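Section 4: First Start, Display and Saved Games

This section applies to the home console and desktop editions of Trandcombe. Owners of the handheld edition should refer to the separate leaflet supplied with the cartridge.

Before you begin

Complete the installation described in Section 3. Connect the controller you intend to use before starting the game, as the button prompts shown on screen are chosen at start-up. If you change to another controller later, the prompts will not change until you return to the title screen.

4.1 Creating a player profile

1. Start the game and wait for the Sastry title screen.
2. Press any button. The Profile menu opens.
3. Select New Profile and enter a name. Spaces and accented letters are accepted.
4. Select the language for spoken dialogue, then the language for written text. The two need not be the same.
5. Select Confirm.

Note: A profile name cannot be changed once the first chapter has been started. To use a different name, create another profile.

Note: Each profile keeps its own settings, notebook and case records. Nothing is shared between profiles except the music gallery.

4.2 Adjusting the display

The investigation chapters ask the player to examine rooms and objects closely. Set the display correctly before you begin the Biluldale case, in which several items of evidence are small and close in colour to the surfaces they lie on.

1. From the title screen, select Options, then Display.
2. Set Brightness to 40.
3. Set Contrast to 42.
4. Move to the Check page and look at each picture in turn from your normal seat.
5. Change Brightness first and Contrast second. Press the confirm button to store both values. 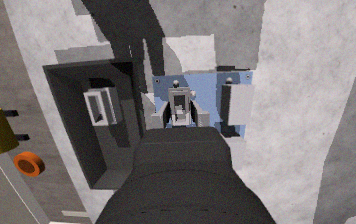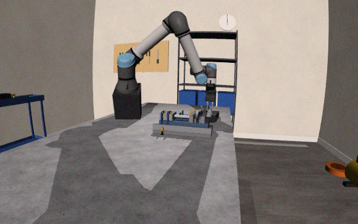 Brightness and Contrast may each be set to any value up to 100, and the values are stored with the profile. Very high values remove the difference between pale colours, and very low values hide detail in dark areas. On a correctly adjusted screen, the two dark screw holes near the top corners of the light blue plate in the first picture are distinct, and the white and grey bracket stands clear of the plate beneath it. In the second, the light blue caps on the arm should not be mistaken for the white-grey segments they join. If the pale parts run together, lower Brightness by a small amount and look again. If the black pedestal loses its edges, raise it.

Caution: Do not adjust the display with strong sunlight falling on the screen. Values chosen in these conditions will be unsuitable in the evening.

4.3 Text size and speed

1. From Options, select Text.
2. Choose Small, Medium or Large. The sample sentence at the foot of the menu changes at once.
3. Choose a text speed. At the Instant setting, each line appears in full.
4. Set Auto-advance to On or Off. When it is On, dialogue continues without a button press.

Note: Auto-advance is suspended during cross-questioning. The player must always press a button to move from one statement to the next.

With Large selected, longer entries in the notebook run on to a second page. Use the shoulder buttons to turn the page. The record of evidence is limited to 1,000 characters for each player note, whatever text size is in use.

4.4 Saving and loading

The game saves by itself at the end of every scene. You may also save by hand at any point except during a cross-questioning.

To save by hand:

1. Press the menu button and select Save.
2. Select an empty slot, or one you are willing to overwrite.
3. Confirm. Wait until the quill symbol has gone from the corner of the screen.

To load a saved game:

1. From the title screen, select your profile, then Load.
2. Select a slot. The chapter title and the last scene visited are shown beside it.
3. Confirm.

Caution: Do not switch off the console or remove the storage card while the quill symbol is showing. Saved games may be damaged and cannot be recovered.

Caution: Overwriting a slot is permanent. Players who wish to see both verdicts in the Millarano trial should keep a separate save made before the closing speeches.

4.5 Restoring the original settings

1. From Options, select Restore.
2. Choose Display, Text, Sound or All.
3. Confirm. The chosen settings return to their original values.

Restoring settings does not delete saved games or notebook entries. Deleting a profile does, and is carried out only from the Profile menu.

4.6 If the game does not behave as described

The prompts show the wrong buttons: return to the title screen and press a button on the controller you wish to use.

Speech is heard but no text appears: open Options, select Text and check that Subtitles is set to On.

A save slot is marked Unreadable: do not overwrite it. Remove and refit the storage card with the console switched off, then start the game again. If the slot is still marked Unreadable, load the most recent automatic save.

Section 5 describes the notebook and the presentation of evidence.

Manual text edited by Teresa Mac an tSaoi for Sastry. Revised in February.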